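Ghazala Lashari has three grippers in a drawer that she says she'll never use again, and she isn't shy about telling visitors what each one cost. The cheapest was $1430. The one she bolted on after it was $2905. Both came with videos of nuts and screws being plucked from trays, and she has stopped watching videos like that.

"They always pick the first one," she said. "Show me the last one. Show me the one in the corner."

I went to see her at Bromstead, the small repair and kitting shop where she and Pak-hei Chung pack hardware bags for pump rebuilds. They've been trying out grippers on a single arm since February. The job sounds dull, and she agrees that it is: take a nut or a washer or an O-ring out of a divided plastic box, drop it in a bag, go again. A person does it without looking.

The current candidate is a two-finger model from Falent, with slim black fingers and a small camera mounted at the wrist. I asked whether she likes it.

"I like it more than the Grultard," she said. "That's a low bar. The Grultard had fingers like a pair of bricks. You couldn't get both of them into one of these cells with a nut in there too."

Chung was kinder about the Grultard. He thought it gripped well once it had hold of something, and he wouldn't mind it for bigger parts. But he did most of the testing on it, and he admits he got tired of fishing washers out by hand. 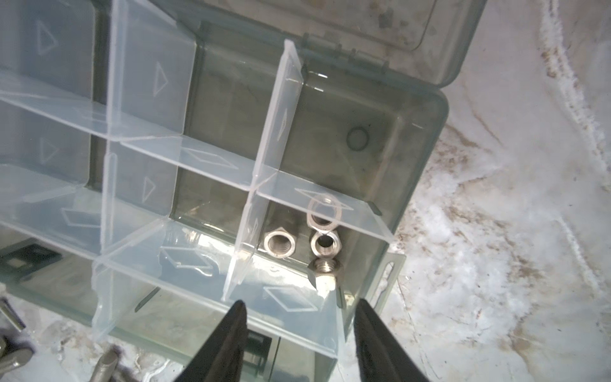 *Falent fingers open at the parts box: hex nuts and a washer in one cell, an O-ring in the big one.*

The box is clear plastic, and that was the first thing I wanted to ask about. Wouldn't an opaque tray make the camera's life easier?

"Of course it would," Lashari said. "So would gluing the nuts down. We own a wall of these boxes. The sales guy told me to change the trays, change the lighting and put down a nice clean mat. At that point I'm working for the gripper."

Chung pulled up some wrist camera views and pointed out where you see one divider through another, and a washer through both. He has had the software pick a grasp point on the wrong side of a wall more than once. He blames the camera for that, and says people who compare grippers tend to pin everything on the fingers.

She doesn't fully buy it. "Fine, the camera's confused. But if the finger is thin enough and gives a little when it touches a wall, I can live with a confused camera. If it's stiff, I've got a cracked box."

Washers leaning on a wall are the worst of it, they both told me. A nut gives you sides to squeeze. A washer on its edge will sometimes slide flat as soon as it's touched, and then the fingers have nothing to close on. O-rings are easier than either of them expected, though Chung has seen them stick to a fingertip and ride along to the next bag.

Falent's brochure says the fingers are good for 3000 cycles before the tips need changing. Lashari laughed at that. "Cycles of what? Closing on air?"

I asked if she'd buy it. The loan unit goes back on Sunday, and a suction tool from Cheema is next in line. She expects it to be useless on anything with a hole through the middle, but Chung wants to see it run on the O-rings anyway.

"Ask me when it's done a full shift with no one standing next to it," she said. "So far Pak-hei has stood next to all of them."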